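Pakel healing workshops publish attendance and follow-up results

The Pakel Community Healing Program has released its yearly summary of workshops and follow-up visits, covering groups held in Tindall, Ivmont and the rural districts between them. The summary says 524 people completed a workshop in the 12 months ending in October, and most of them went on to attend at least one follow-up meeting.

Pakel runs three-day workshops for adults dealing with grief, family violence or the loss of a home. Each group is led by two trained facilitators and meets again after the workshop in the town where its members live. The program does not charge for attendance, and people coming from outside Tindall can ask for help with bus fare.

Women made up the larger share of those taking part, as in every year since the program began. The gap has narrowed in Ivmont, where evening sessions starting at 6 p.m. were added for people who work during the day. More men signed up for those sessions than for the daytime groups in the same town. The program plans to offer evening sessions in Tindall next year.

The summary also breaks down attendance by age. People over 35 still fill most places, but the number of younger adults rose after Pakel began taking sign-ups by text message. Staff had expected younger people to ask for shorter workshops. Feedback forms did not show this, and the three-day format will stay as it is.

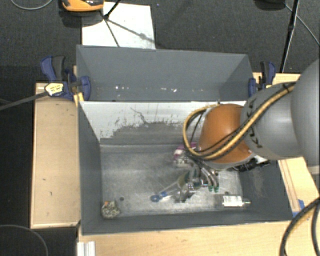 Follow-up meetings

Under the program's rules, every group must be offered a follow-up meeting within eight weeks of its workshop. The summary reports that 13 groups did not get a meeting in that time. Most were in the rural districts, where the program had trouble finding rooms and lost one of its drivers in the spring. All of the delayed groups have since met.

People who do not come to a follow-up meeting are now called by a facilitator they already know. Before this year the calls were made from the main office in Tindall, and many went unanswered. The program says the new practice will continue, and facilitators will be paid for the time they spend on the phone.

Participants who need more support than a group can give are referred to the counseling service at the Prultirum Center in Ivmont. The center has agreed to keep appointment times open for Pakel referrals on two afternoons a week. Waiting times for a first appointment were not included in the summary, and the program says it will collect them from now on.

Changes for the coming year

Pakel will train six new facilitators, with preference given to people who have completed a workshop themselves and who speak more than one of the languages used in the district. Training takes place in Ivmont and includes two practice groups with an experienced leader.

The feedback form will also be shortened. The old form ran to four pages and was often handed back half finished. The new one fits on a single sheet and can be filled in by talking with a facilitator, for those who prefer not to write.

Copies of the summary are available at the Pakel office in Tindall and at the front desk of the Prultirum Center. Sign-up for the next round of workshops is open at both locations.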